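Coasters out at Steklow cafe, complaints down

Steklow, the lunch place on the corner, has put cork coasters on its tables after a winter of ring marks. Round ones, yellow rim. Owner Joelle Hamdan bought 65 to start, all in by March. "Customers kept asking, so ok, we did it," she said.
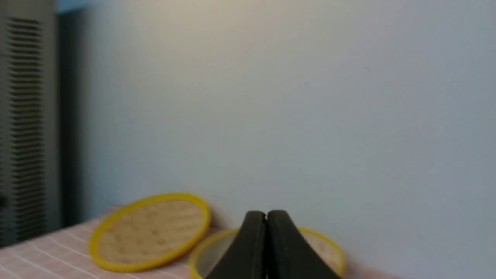
Not everyone is sold. Regular Elie Nasrallah says they slide around and he'd sooner have a napkin. Hamdan says give it a month. Four have gone missing allready, she thinks into coat pockets.

More on order, 300 this time, same yellow. Spares will be sold at the counter from 4 p.m. untill they run out. Cash only, the card reader is still down.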